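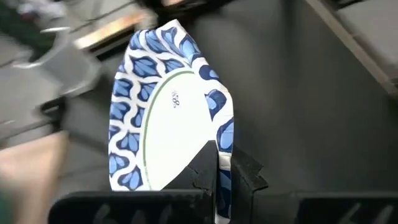
Blue leaves, green ring, one big fold down the right side.

Let's talk about paper plates, because I have opinions and a newsletter to put them in.

When we started the Litance neighborhood suppers, I bought the cheapest plain white plates I could find, a pack of 300, and they were awful. You'd get a spoonful of baked beans on one and the whole thing would sag before you got back to your chair. So this year I caved and went for the pretty ones with the blue leaf border, and I'm so glad I did! They make a folding table look like somebody planned the meal (somebody did, it was me, at 11 at night).

They're still paper, of course. Bend one hard enough and it creases, and once a plate has a crease I don't put food on it. I used to toss those straight in the trash, but Danica Hoxha talked me into keeping a bag of the clean, bent ones next to the craft bin, and now I hardly throw any away. The white middle is perfect for kids to draw on. The patterned rim is the best part though - cut it into strips and you've got gift tags, bookmarks, or a paper chain. We made a chain for the porch at Jisevetti last December that used up 86 plates, and it stayed up until the wind got it.

A few things I've picked up about storing them. Keep the stack flat, in its wrapper, with nothing heavy leaning on the edge. Don't stand them on end in a tote bag, which is how I wrecked a good part of a pack on the drive over. And if you're serving anything with gravy, hand out 2 per person and don't feel bad about it.

The next supper is Sep 11, 2026, in the side yard if it's dry. I'm bringing plates and cornbread. We could use another salad, and somebody with a big cooler - mine has a cracked lid. If you have kids coming, send them over to the craft table early, while there's still glue. The bent plates will be in the paper bag underneath, so help yourselves!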